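The Wurmont is a countertop dehumidifier with a 10-liter tank, sold for rooms where laundry is dried indoors. I ran one from June through the end of the heating season in a ground-floor room with one exterior wall and poor ventilation. Settings below are as printed on the control panel.

**Extraction.** On high, the unit pulls the room down to its setpoint overnight and holds it there with short cycles. On low it never reached the setpoint while a full load of washing was hanging. The humidistat reads higher than my Feltutau reference meter, and the offset is constant, so it can be corrected by setting the target one step lower.

**Noise.** The compressor start is audible through a closed door. Steady running is a flat hum - acceptable for a hallway, too much for a bedroom. The rubber feet compress unevenly. I shimmed the left rear foot and most of the rattle went away. 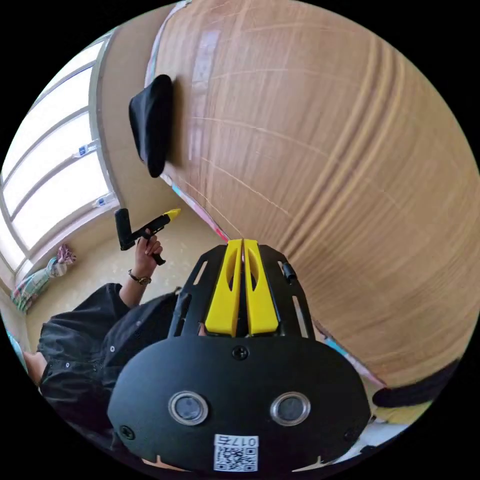 Thierry Bodin disagrees about the low setting and wrote that his unit holds the setpoint on low all winter, provided the louver is pointed at the washing and the door is kept shut. I tried it his way for a week. Drying was faster, but the setpoint was still missed on wet days.

**Power.** Draw on high is 300 watts once the compressor has settled, and 200 on low. Low therefore costs more per load, as it runs far longer. The fan stays on for nine minutes after the compressor stops, and this cannot be disabled.

**Tank and drain.** The tank slides out from the front and has a lid that stays on when carried. The float switch stuck twice, both times after the tank was pushed in at an angle. The continuous drain port takes a standard garden hose thread. The supplied adapter leaks without tape.

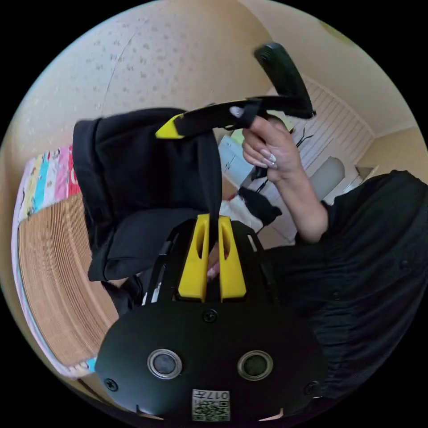

Can it be left on the drain hose unattended? With the adapter taped and the hose falling the whole way to the drain, it ran for weeks without attention; a hose with any rise in it will back up into the tank and trip the float.

**Filter.** Washable mesh, held by two clips. One clip broke on the third removal. Ruddock sells a replacement frame that fits after light sanding of the lower edge.

**Compared with the Dimo.** The Dimo is quieter and has the better humidistat, but its tank is small and its defrost cycle is long in a cold room. Above freezing and below normal room temperature, the Wurmont removes more water per hour of running.

Recommended for utility rooms with a floor drain. Buy the spare filter frame with it.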